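클루턴스, 변압기용 절연 지관 생산라인 증설… 2월 중순부터 신규 규격 수주

2026-02-10

전기 절연재 제조업체 클루턴스(Clutance)가 유입 변압기용 프레스보드 절연 지관과 스페이서 생산라인을 증설하고 신규 규격 주문을 받기 시작한다. 회사는 지난 1월 설비 반입과 시운전을 마쳤으며, 2월 중순부터 기존 거래처를 대상으로 먼저 견적을 접수한다고 밝혔다.

이번 증설로 절연 지관의 월 생산능력은 2000개에서 4000개로 늘어난다. 새로 들어간 설비는 권취기와 열압 성형기, 진공 건조로이며 기존 공장 2층 창고를 비워 설치했다. 창고에 있던 원지와 부자재는 인근 임대 창고로 옮겼다.

클루턴스가 새로 내놓는 제품군의 이름은 '트렐루라(Trelura)'다. 고밀도 프레스보드를 기본 소재로 하며 지관, 스페이서, 단부 링, 각형 보강재로 구성된다. 두께는 모두 6종이고, 내경과 길이는 도면에 따라 주문 가공한다. 회사 측은 소량 주문도 받지만 금형이 필요한 단부 링은 최소 주문 수량을 따로 협의해야 한다고 설명했다.

그동안 국내 중소 변압기 업체는 대형 지관을 수입품에 의존하는 경우가 많았다. 수입품은 발주부터 입고까지 기간이 길고, 운송 중 습기를 먹으면 현장에서 다시 건조해야 하는 부담이 있다. 클루턴스는 표준 규격의 경우 도면 확정 후 7주 안에 출하하는 것을 목표로 잡았다. 비표준 규격은 금형 제작 여부에 따라 납기가 달라진다.

건조 공정도 바뀌었다. 기존에는 성형품을 열풍으로 말린 뒤 포장실에서 하루 동안 두었으나, 신규 라인에서는 진공 건조를 마친 제품을 바로 방습 필름으로 밀봉한다. 포장마다 건조 완료일과 함수율 측정값을 적은 표를 붙이고, 같은 내용을 시험성적서에도 기재한다.
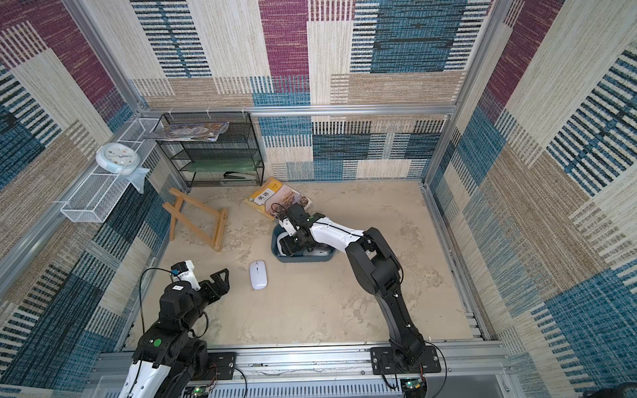

거래처인 서트클리프(Sutcliffe)는 납기보다 치수 편차가 더 중요한 문제라고 했다. 권선에 지관을 끼울 때 내경이 조금만 어긋나도 현장에서 깎아 맞춰야 하고, 그렇게 손을 댄 제품은 성적서의 치수와 맞지 않게 된다는 것이다. 이 업체는 첫 물량을 받아 길이 방향의 휨과 양 끝단 내경을 직접 재본 뒤 정식 발주 여부를 정하겠다고 전했다. 방습 포장에 대해서는 개봉 후 보관 시간을 포장 겉면에 표시해 달라는 의견을 냈다.

클루턴스는 이 요청을 받아들여 첫 출하분부터 개봉 후 권장 보관 시간을 표기하기로 했다. 치수 검사는 완제품의 양 끝단과 중앙에서 실시하며, 측정값은 주문번호별로 보관한다. 거래처가 요구하면 출하 전 입회 검사도 가능하다. 입회 검사는 출하 예정일 일주일 전까지 신청해야 한다.

원지는 그라크포트(Grakport)에서 공급받는다. 두 회사는 1월에 연간 공급 계약을 맺었으며, 계약에는 원지 롤별 두께와 밀도 자료를 입고 전에 넘기는 조건이 포함됐다. 클루턴스는 원지 가격이 변동하더라도 이미 확정된 주문에는 인상분을 반영하지 않겠다고 밝혔다. 다만 분할 납품 계약은 차수마다 단가를 다시 협의한다.

기존에 판매하던 크라프트지 지관과 크레이프지 튜브는 계속 생산한다. 품번과 포장 단위도 그대로 유지된다. 다만 일부 얇은 규격은 트렐루라 제품과 용도가 겹쳐 재고가 소진되는 대로 단종할 예정이다. 단종 대상 품번은 거래처별로 따로 통지하며, 통지를 받은 업체는 마지막 주문 물량을 한 차례 예약할 수 있다.

견적을 원하는 업체는 제품 도면과 사용 온도, 절연유 종류, 예상 수량을 함께 보내야 한다. 도면이 없으면 기존 제품의 실물을 보내 치수를 측정하는 방법도 있으나, 이 경우 견적 회신이 늦어질 수 있다. 시험편은 두께별로 제공하며 운송비는 신청 업체가 부담한다. 신규 거래처의 견적 접수는 기존 거래처 물량 배정이 끝난 뒤 시작되고, 일정은 회사 홈페이지에 공지된다.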